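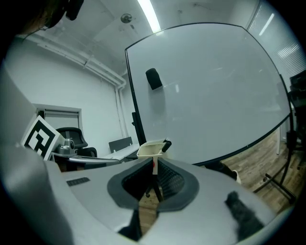
Home Docs Changelog Contact

# Bravham Whiteboard Notes

8/25/26 – the Sollance facilities desk
2 min read

This folder covers the free-standing whiteboards at Cirnerbridge: where they live, what belongs on them and how to put one back so the next person doesn't swear at it. It holds 476 log entries, one per check, most of which say "fine". We're keeping them anyway.

## What's in the folder

- `checks.csv` – one row per check
- `rooms.csv` – room names, old and new (the old ones are the ones people use)
- `faults.txt` – free text, in places very free

## What counts as a full board

A board is logged as `full` if it has an eraser, a marker and a tray to put the marker in. The usual arrangement is a black eraser stuck to the board itself and a black-capped marker in the beige tray along the bottom edge. Erasers left in the tray also count. Erasers left in the kitchen do not, however clearly labelled.

The marker must have its cap on. We don't log whether it writes, as that would mean testing it, and then someone has to wipe the board.

## Fields

`board_id` runs from 1 to 20. `tray` is `ok`, `marked` or `missing`. Use `marked` for any ink or scuff on the tray or its support, including small red ones. `stand` is `ok` or `wobbly`. There was once a third value, `haunted`, and those rows have been changed to `wobbly`.

`surface` is `clean`, `faint` or `in use`. Grey smears are `faint`. A diagram with DO NOT WIPE written next to it is `in use` for four weeks, after which it is `faint` by whatever means necessary.

## Moving a board

Take it by the uprights. Lifting by the tray is how trays become `missing`. Keep your toes clear of the feet and go slowly on the wooden floors, which were redone last October and are still spoken of with reverence.

## Known problems

Board 4 appears under two names, thanks to the Tkachenko room being split in half. Blank `tray` values mean the checker forgot, so please don't read them as `ok`. Corrections go in `faults.txt`, at the bottom.

Back to top Next: Flipcharts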